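Kudside Hall table settings - progress report for June
Prepared by Mwajuma Mohamedi for the Brekine fund

Work covered this period

The grant pays for reusable artificial flower arrangements and for the hours spent setting them out. At the end of May we had 122 arrangements finished. We now have 223, against a target of 279 by the end of the grant.

Most of this month went to tabletop work in the large hall at Bresville. We kept to pink for the first set, with green leaves, and used the tall dark gray vase where the table is white. Stems are placed one at a time. 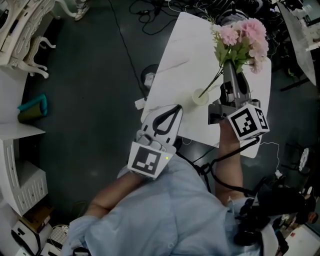 Arranging on the table

Some bunches are laid on the table before they go into anything, so the blooms can be turned and grouped. A full bloom goes in the middle and the softer blossoms go around it. The marble-patterned tops mark easily, and wire ends have to be covered first - we lost part of a morning to this in the second week.
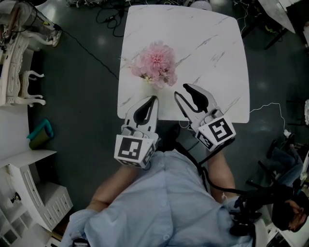 The room

The hall has suited us. The ceiling is high and white, and the shelving under the mezzanine holds assorted items along the back wall. We have asked for two more shelves there and are waiting for an answer.

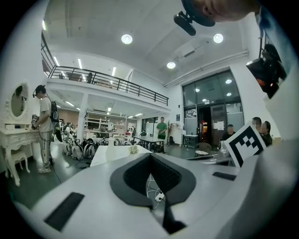
Rent for the hall came to 700 for the month, as budgeted. The second delivery from Marchetti arrived short of leaves, and the balance is due in July. This has not held up the pink set, but the yellow set can't start until it comes.

Small vases are the next part of the job. A bunch of pale pink flowers in a small white vase takes less room than the tall version and is easier to move between tables. We plan to use this size for most of what is left.

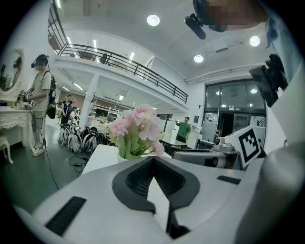 Will the remaining arrangements be finished inside the grant period?

There are 56 still to make, and at the June rate that is less than a month's work once the leaves are delivered.

Next report: end of July, with the storage list attached.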